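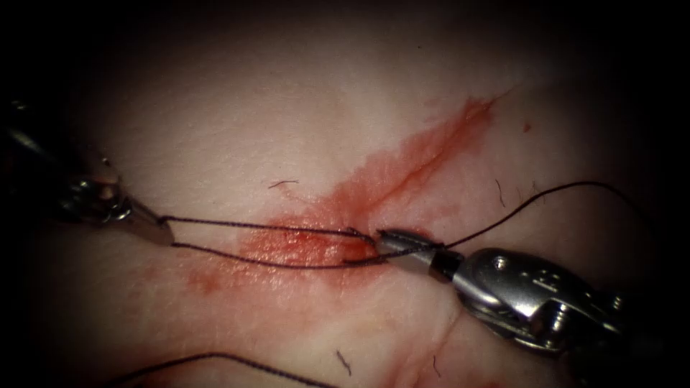 Relero: software for two-arm suturing

Relero is the control and planning package we use for suturing work on a two-arm surgical setup. It covers the path from camera input to joint commands: thread tracking, needle pose, grasp planning, arm coordination and logging. Malsha Gunawardena wrote the first planner and still maintains most of it. The low-level driver is a separate package called Elero, which can be run without the rest.

This page was put together in September, after the move to version 2. Pictures are grouped by the part of the software they relate to. Larger copies are in the download folder along with the logs.

Thread tracking

The tracker fits a smooth curve through the thread and carries it forward from one video frame to the next. Dark thread on pale tissue is the easy case. Trouble starts when two strands run close together, and version 1 would often merge them into one. Version 2 keeps both candidates alive until one of them stops matching the video. Short fibers are filtered by length before the fit. The cutoff is set in the tracker config and is worth checking again whenever the thread size changes.

We labeled 2,533 frames by hand to tune this. The Ríos labeling tool handled most of it, with our own script on top for marking which strand passes over the other at a crossing.

Wrist view

The wrist camera feeds a second estimator that runs separately from the fixed camera. It gets a close look at the jaw tip but has to deal with glare and with the tool blocking part of the view. Pixels that are washed out or in deep shadow get a low weight, and the estimator reports a confidence value with every pose. When confidence drops below the limit, the planner goes back to the fixed camera.

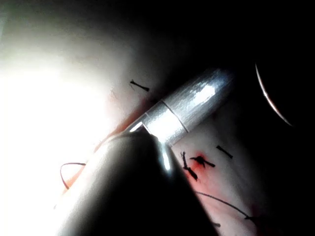
Wrist camera view of the jaw tip over the knotted stitch, with the needle at upper right.

The two cameras are calibrated to each other at startup. The routine uses 12 poses and writes the result to the session folder. If the arms have been moved by hand, run it again before loading a plan.

Planning and coordination

Each arm has its own planner, and a small coordinator sits between them. The coordinator reserves space around the tips so that one arm can wait while the other passes through. A reservation is released when the jaws leave the zone or when it times out, and timeouts are logged as warnings.

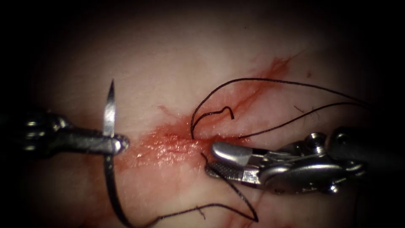 Needle orientation goes into the plan as a constraint on the driving arm. The other arm is free to pick its approach angle as long as the wrist stays inside its joint limits. Replanning happens when the needle pose shifts by more than the set tolerance. On our machine that takes nearly 386 milliseconds in the worst case, and most of it is collision checking against the thread model.

Files and tooling

Logs from the Seratcombe lab are stored with the config that produced them, so a session can be replayed against a newer build. The replay tool steps through the video, the tracker output and both arm plans on one timeline. It can also export a single plan as a text file for comparing versions.

Known problems with version 2 are listed in the release notes. The main open item is the crossing order on loose loops, which the tracker still gets wrong when both strands go out of focus.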